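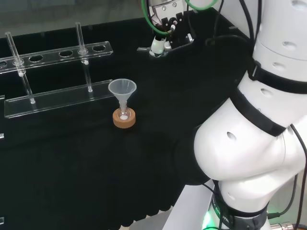 A reader of the last post wrote in to ask why our bench rules give a speed limit for the arm over glass but no force limit, when every vendor sheet leads with force. Fair question, and the rule text doesn't answer it.

The short version is that the force threshold on our arm is set for the people near it. It will stop before it hurts a forearm. A thin tube in an acrylic rack breaks well under that value, so the threshold is no protection for glassware. Speed and approach direction are what we can control in the program, so that is what rule 6 covers.

The current text, revised March 20, 2025:

Vertical approach only within one tube height of any rack. No lateral moves below the top of the tallest item on the bench, and a funnel standing in a flask counts as part of the flask.

Round-bottomed flasks go on a cork ring before the arm is enabled. A flask held in the gripper is not released until the ring position has been taught on that same setup. Positions from an earlier session are not reused.

Rack orientation is recorded in the run file as an angle. We dropped the old requirement that racks sit square to the table edge. People nudged them and the file still said zero.

Cables are checked through the full range of the planned motion, at reduced speed, with the bench cleared of glass. Cable slack at the home pose tells you nothing about slack at full reach.

A black cloth is permitted as a work surface. It must be pulled flat and fixed outside the work area. Anyone using the depth readings has to redo the table plane after the cloth is changed.

I took the structure from the Stustby handbook, which splits rules into setup, motion and recovery. The Likow site uses a single checklist of 139 lines, and I have never seen anyone read past the second page. Ours is shorter and has gaps. Recovery is the largest one. After a protective stop we say "inspect and resume," and that leaves out who inspects and what counts as damage.

On logging: Pacheco, our run database, held 1,061 entries when I exported it for this revision. Stops are recorded there with a timestamp and joint angles but no note of what was on the bench. I have added a required field for that. Illudthorpe wants the same field in their copy, so the name will stay fixed until the June review.

Comments on the recovery section are welcome, preferably with wording I can paste in.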